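Feature Writing for Community Papers
Unit 4 handout: The lucky winner story

Welcome back, everybody. I promised last time that we'd do something lighter after the court reporting unit, and I think most of you will enjoy this one, although it's harder than it looks and I've had more trouble with winner stories over the years than with almost anything else I've edited. You know the kind I mean. A person buys a ticket on the way home, or enters a raffle at the grocery store, and a week later there's a big cardboard check and a reporter asking how it feels.

Our reading is the piece by Booker Mbeki about the Birkham summer drawing, which you'll find in the packet. Please read it twice before class, once just for pleasure and once with a pencil. The winner is a school bus driver named Jalen Gallagher, and the prize was the jackpot in a drawing that sold 3,092 tickets. Notice how long Mbeki waits before he gives you that figure. He starts with the bus route — the hill on the way out to Wodside, the stop where the kids are always late — and by the time the money shows up you already care a little who gets it.

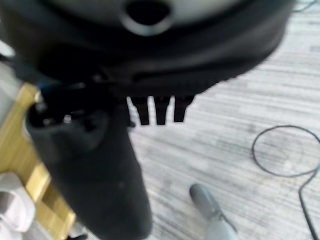 The first thing I'd like you to mark is the lead. Mbeki's opening sentence runs 27 words, and he has the name, the job and the town in there without any of it feeling crammed. Try rewriting it with the prize first. It still works as a news lead, and a daily would probably run it that way, but see what it does to the second paragraph, which suddenly has nowhere to go. We'll compare versions on the board, so bring yours even if you hate it.

Now, quotes. Winners say the same things, bless them. They can't believe it, it hasn't sunk in, they're going to pay off the car. You can't blame a person for that, and you shouldn't try to squeeze something cleverer out of them, but do keep talking after the first answer. Gallagher's best line comes late, when Mbeki asks where he kept the ticket and he says, "In the visor, behind my fuel receipts, same as everything else I mean to deal with." I would have moved that up one paragraph. Some of you will disagree, and I'd love to hear why.

A word about odds. If you give the number of tickets sold, check whether the winner bought one or several, and say so. Gallagher bought four, and the first edition left that out, so the paper got a letter from a Mr. Delacroix, who had done the arithmetic for them. Ask the organizer for the count in writing, too. It's a small thing and it will save you a correction.

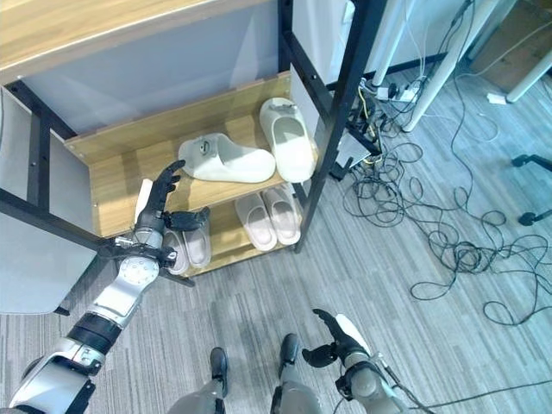

Then there's the question of privacy, and I want to spend a good half hour on it in class. A winner who's happy to be named on the day may feel quite different when cousins start calling. Ask before you print the street, the employer or the names of children, and write down the answer you got. Read the last three paragraphs of the Mbeki piece with this in mind. He names the bus company, Grido, and I've gone back and forth for years on whether he needed to.

For next time:

Write a winner story of your own, no longer than 116 words. Yes, that's short! It can be a raffle, a pie contest, a door prize, anything with a real person you can call on the phone.

Attach your interview notes, however messy.

Underline the one fact you had to check with a second source, and tell me who the source was.

If you can't find a winner, come and see me before the June break and we'll dig one up together.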